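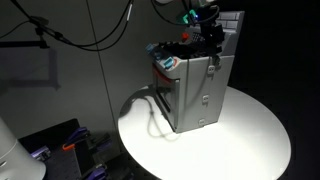
塞洛街区家用硬质塑料制品的存放、维修与回收状况调查
课程项目结项报告

摘要

本报告以塞洛（Selow）街区的居民家庭为对象，考察硬质塑料制品在停止日常使用之后的去向。项目组通过入户问卷、回收点观察以及对相关机构的访谈，了解了居民对塑料儿童用品、收纳用品和小型家电外壳的处理习惯。调查结果显示，多数家庭在物品停用后倾向于长期存放，送修和转赠的比例偏低；居民对材质标识的了解有限，是分类投放准确度不高的主要原因之一。报告在此基础上对街区现有的回收安排提出若干建议。

关键词：硬质塑料；闲置物品；社区维修；分类回收

一、项目背景

塞洛街区位于佐斯塔里（Zostari）市区北部，居民约2000户，住宅以建成年代较早的多层楼房为主，户均储藏面积较小。近年来街区内有幼儿的家庭增多，塑料玩具、儿童桌椅、餐具架等物品的更替速度明显加快。与纸张、玻璃和金属相比，硬质塑料制品形状不规则，常由多种材料组合而成，处理起来较为复杂。

目前街区的可回收物由兰热尔（Rangel）回收公司负责清运。该公司在街区设有固定投放点，接收的塑料以饮料瓶、清洁剂瓶等包装容器为主。玩具、收纳箱一类的耐用塑料制品并未被明确列入接收范围，也未被明确排除，居民在投放时往往自行判断。项目组在选题阶段走访投放点时发现，同一类物品在不同日期可能被清运，也可能被留在原处，这一现象促使我们将耐用塑料制品单独作为调查对象。

已有的课程作业多集中于一次性塑料包装。耐用塑料制品使用周期长，单件重量大，且在废弃之前通常要经历较长的闲置阶段。闲置阶段发生在居民家中，公共部门的统计难以覆盖，需要通过直接调查取得资料。

二、研究问题与概念界定

本项目主要回答以下问题：居民家中的硬质塑料制品在停用后存放于何处、存放多久；居民在何种情况下会选择维修或转赠；现有投放安排是否与居民的实际需要相符。

报告中的“硬质塑料制品”指以注塑、吹塑等方式成型、在正常使用中保持固定形状的家庭用品，包括玩具及玩具家具、收纳箱、衣架、小型家电的塑料外壳等，不包括食品包装和塑料薄膜。“停用”指物品在最近一个季度内未被使用，且家庭成员认为近期不会使用。“闲置”指物品停用后仍留在家中。

对于由塑料与金属、织物共同构成的物品，以塑料部分占主要体积为准。电池类玩具涉及电子废弃物的处理规定，项目组在问卷中单独设题，在分析时不与其他物品合并。

三、调查方法

（一）问卷调查

问卷由项目组编制，经指导教师玛加丽达·塞拉诺（Margarida Serrano）审阅并修改两次后定稿。问卷分为家庭基本情况、物品停用情况、维修与转赠经历、投放习惯和开放意见五个部分。8月进行预调查，根据反馈删去了要求受访者估算物品重量的题目。预调查中多数受访者无法给出可靠的数值，保留该题只会增加填写负担。

正式调查共发放问卷800份，收回有效问卷336份。无效问卷主要包括未填写物品停用情况部分的问卷，以及同一住户重复提交的问卷。发放以楼栋为单位，由组员在单元门厅当面递交或投入信箱，纸质问卷附有线上填写的链接。

（二）投放点观察

组员分组在兰热尔公司设于街区的投放点进行观察，时段覆盖工作日傍晚和周末上午。观察记录的内容为投放物品的大类、是否经过清洗和拆解、是否装袋，不记录投放者的个人信息。

（三）机构访谈

项目组访谈了兰热尔公司的现场管理人员，以及位于街区南侧的古尔凯蒂（Gurketti）社区维修站的工作人员。访谈采用半结构形式，经受访者同意后做书面记录，未录音。访谈记录已交受访者核对。

四、调查结果

（一）停用物品的存放

在有效问卷中，过半数家庭表示家中存有停用的硬质塑料制品，其中儿童用品最为常见。存放地点以阳台、床下和储物柜上方为主，少数家庭使用地下储藏间。部分受访者在开放意见中写道，体积较大的玩具家具难以拆开，只能整件堆放，占用了原本用于晾晒衣物的空间。

关于存放原因，受访者最常选择的是“以后可能还会用到”，其次为“不知道应当如何处理”。有两个及以上子女的家庭更倾向于前者，单子女家庭和老年家庭更倾向于后者。老年家庭所存放的儿童用品多为孙辈来访时使用，使用间隔较长，家庭成员对其是否属于停用也存在不同看法。项目组在数据整理时以填写者本人的判断为准。

（二）维修经历

曾将硬质塑料制品送修的家庭很少，自行修理的家庭相对较多。自行修理的方式包括使用胶水粘接、以绳带或螺钉代替损坏的连接件，以及从同类旧物上拆取零件。受访者提到的损坏部位集中在卡扣、铰链、轮子和提手。这些部位在使用中反复受力，且多与主体一同成型，一旦断裂，难以购买到单独的替换件。

古尔凯蒂维修站的工作人员在访谈中表示，维修站的主要业务为小家电和自行车，塑料制品所占比例不高。粘接类维修的效果受材质影响较大，聚乙烯和聚丙烯制品不易粘牢，工作人员通常会事先向居民说明。对于断裂的卡扣，较为可行的办法是钻孔后加装金属件，但居民往往认为这样处理后的外观难以接受，对儿童使用的物品还会担心边缘划手。维修站对单件维修费用设有100元的上限，超过上限的物品原则上不予接修。

（三）转赠与二手交易

转赠主要发生在亲属和同事之间，通过社区渠道转赠的家庭较少。受访者不使用社区渠道的理由包括不清楚接收时间、担心物品因略有磨损而被拒收，以及搬运不便。二手交易平台的使用集中在较年轻的家庭，交易对象多为价格较高的儿童桌椅和推车，小件玩具因邮寄费用接近物品本身的价格，成交较少。

（四）投放行为

投放点观察显示，居民投放的硬质塑料制品大多未经拆解。带有金属轴、弹簧或贴纸的物品通常整件投入可回收物容器，大件物品则放置在容器旁边。兰热尔公司的管理人员指出，未拆解的复合材料物品在分拣环节需要人工处理，若当日人手不足，便会转入其他垃圾。容器投放口的尺寸按照瓶类包装设计，收纳箱等物品无法投入，这也是物品堆放在容器外侧的直接原因。

问卷中有关材质标识的题目表明，能够辨认制品底部三角形标识的受访者不少，能够说明标识内数字含义的受访者则明显减少。另有受访者反映，玩具类制品的标识位置不统一，有的位于内侧，有的完全没有标注，即使了解标识含义也无从查看。

五、讨论

从上述结果来看，居民家中的闲置阶段对后续处理有较大影响。物品存放时间越长，配件遗失和材料老化的可能性越高，适合转赠的时机也随之错过。受访家庭中愿意转赠的人数明显多于有过转赠经历的人数，两者之间的差距与信息不足和搬运困难有关，通过改进社区安排有可能缩小。

维修方面的限制主要来自产品设计。将卡扣、铰链与主体一次成型可以减少装配工序，对生产者较为有利，但连接处损坏后整件物品即失去功能。若连接件能够单独拆装，并以通用尺寸供应，居民自行更换的难度会大为降低。此类改变需要由生产和销售环节推动，街区层面所能做的较为有限，可以先从收集和登记旧件入手。

在回收方面，接收范围表述不清带来了双重后果：一部分居民将不适合回收的物品投入容器，另一部分居民则因不确定而将可以回收的物品留在家中。后一种情况在投放点无法观察到，只有与问卷资料结合才能得到较为完整的认识。

项目组内部对是否应建议设置收费式大件回收存在分歧。支持者认为收费能够覆盖人工拆解的成本，反对者认为收费会进一步延长闲置时间，并可能导致随意丢弃。由于问卷未涉及居民的支付意愿，本报告不就此提出建议。

六、建议

1. 由兰热尔公司与街区管理部门共同制定耐用塑料制品接收清单，以实物类别为主、材质名称为辅，张贴于投放点及各单元门厅。

2. 在现有投放点旁划定大件物品暂存区，并公布固定的清运日。

3. 古尔凯蒂维修站可设立旧件登记簿，记录可供拆取的轮子、提手、铰链等零件，供居民查询。登记簿宜采用纸质形式与线上表格并行的方式，以照顾老年居民。

4. 学校家政与技术课程可增加塑料制品拆解的实践内容，使学生掌握辨认材质和安全使用手工工具的基本方法。

5. 在开学前后组织儿童用品交换活动，接收标准应事先公布，对轻微磨损的物品予以接纳，对有断裂或尖锐边缘的物品不予接收。

七、局限性

本次调查的问卷由居民自愿填写，关注环境议题的家庭可能更愿意作答，结果不宜直接推及整个佐斯塔里市。投放点观察未覆盖夜间时段，而管理人员表示大件物品多在夜间投放，相关情况可能被低估。问卷对存放时间采用分段选项，受访者依靠回忆作答，精确程度有限。此外，租住家庭在有效问卷中所占比例偏低，这类家庭搬迁较为频繁，其处理方式可能与自有住房家庭存在差异，有待后续调查补充。

八、项目分工与致谢

问卷设计、入户发放和数据录入由全体组员共同完成，投放点观察由第一、第二小组承担，访谈及记录核对由第三小组承担，报告初稿由各小组分别撰写后统稿。初步结果已于11月14日在课程汇报会上宣读，会上提出的关于概念界定的意见已在第二部分中采纳。

项目组感谢指导教师玛加丽达·塞拉诺在选题和问卷修改阶段给予的指导，感谢兰热尔回收公司和古尔凯蒂社区维修站接受访谈，并感谢塞洛街区各位受访居民的配合。

附件目录

附件一 居民问卷（定稿）
附件二 投放点观察记录表
附件三 访谈提纲
附件四 耐用塑料制品接收清单（建议稿）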